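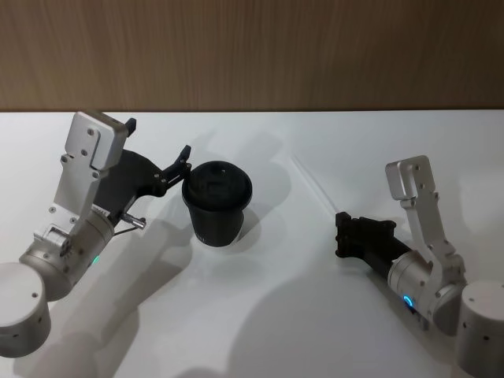

Druvlow cafes to trial returnable cup scheme

9 October 2022

Four cafes in Druvlow will start lending out reusable takeaway cups next month under a scheme run by local reuse business Kikia.

Customers will pay a $6 deposit for a black cup with a matching domed lid, and get the money back when they return both to any cafe taking part. There is no app and no membership. The deposit goes on the same bill as the coffee and is refunded in cash or to a card.

The trial begins on the first day of November and will run until the end of summer. Kikia has ordered 2000 cups for it, in a single size that suits a regular flat white or a small tea. A larger cup may be added later if the cafes ask for one.

The cup is wider at the top than at the bottom, so that empties can be stacked behind the counter, and the lid comes off for washing. Kikia said it settled on black after an earlier batch in pale green showed coffee stains within a few weeks.

That earlier batch was used at the Utham winter market, where stallholders handed out 610 drinks in borrowed cups over two weekends. Most of the cups came back the same day. Lids were a different matter, and a fair number were found in the market's rubbish bins. Under the new scheme a cup returned without its lid will earn back $5 of the deposit.

Returned cups will be rinsed at the cafe, then collected in crates each afternoon and taken to the Ververidis bakery on the Utham road, which has a commercial dishwasher that sits idle after the lunch trade. Clean cups will be dropped back before opening time the next morning. Customers may also bring a cup back unwashed, and staff will swap it for a clean one at no extra charge.

Cafes will not pay to join during the trial. After that Kikia plans to charge a washing fee for each cup, at a price it says will be close to what owners now spend on a paper cup and plastic lid. The fee has not been set.

Paper cups will still be on offer at all four counters, and people who bring their own mug will keep any discount they get now. Cups with a chip or a split will be taken out of use, and the customer will still get the full deposit back.

Druvlow's two service stations were also approached about taking part but have not yet decided. Kikia said their self-serve coffee machines would need checking first, as the cup has to fit under the spout with the lid off.

A list of the cafes taking part will be put up in the Druvlow library foyer and at the Utham post office before the trial starts.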